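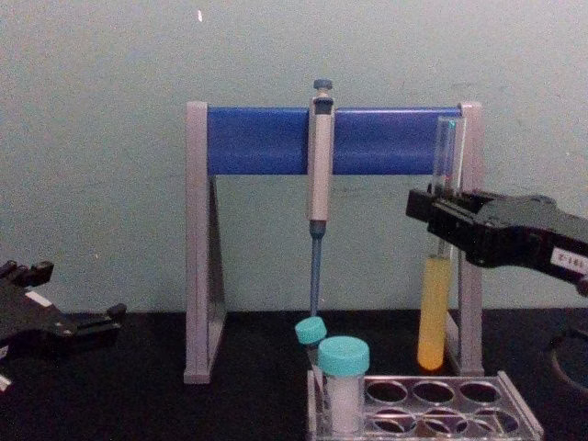
Visit to the Valtano laboratory
Posted 2021-12-01

We came to Valtano with a small group from our training center, to see how a testing laboratory works when a part of the handling is given to robots. Our host was Bogdan Domański, who leads the sample preparation. He asked us to leave the bags and coats in the corridor, gave us glasses and lab coats, and began directly at the bench.

The laboratory tests water and process liquids for customers in the food industry, among them Šimkus and Zammont. On a normal day 179 samples arrive. Before April all of them were opened, moved, filled and put back in racks by people. Now two benches have robot arms, and the other benches are as before.

What I saw first was how ordinary the bench is. The pipette hangs on the same kind of stand that we have at our center, a gray one with a blue bar. The tube rack is clear plastic with round holes, and the caps are turquoise. Mr. Domański told us that they wanted to keep the equipment that people already know. If an arm stops, a technician can sit down at the same place and continue with the same tools.

During our time at the bench, the right gripper held a glass test tube with a yellow liquid in its lower part. The fingers closed around the middle of the tube, a little over the liquid. The left gripper was open and held nothing. I asked if the glass breaks often. In the first weeks it did, said Mr. Domański, and they had to change the closing force several times. He showed us the notebook where the broken tubes are written down, with date and bench number. The last pages have much fewer lines.

After this we spoke with Hussam Issa, a technician with long experience in the laboratory. For me it was the most interesting part of the visit. Before, he did pipetting for most of the shift, and he had pain in the thumb and the wrist. Two colleagues had the same problem. Now he prepares the benches in the morning, checks the results, and takes the samples which the robots can not do well, for example thick liquids or tubes with damaged labels.

He also told us what he does not like. The arms are slower than a trained person. When there is an error, the signal is the same for a small problem and for a big one, so he must walk to the bench each time. He said too that he talks less with his colleagues than before, when they were sitting side by side. The laboratory has moved the lunch break to one common time for this reason, and he finds it a good change.

No person lost the job, according to Mr. Domański, but one position was not filled again after a retirement. The training for the technicians took 90 hours and was given by Momell, the company that installed the arms. Mr. Issa thinks that it was too much theory at the beginning and too little time at the bench.

At the end we could ask questions in the meeting room, with coffee. Most of them were about cleaning and about who is responsible when a sample is mixed up. The answer to the second one was clear: the technician who signs the sheet, the same as before. Some in our group found this not quite fair, and we continued to discuss it on the bus.

I thank Mr. Domański and Mr. Issa for their time and their open answers. Colleagues who want to read my notes about the training plan can ask for them at our office.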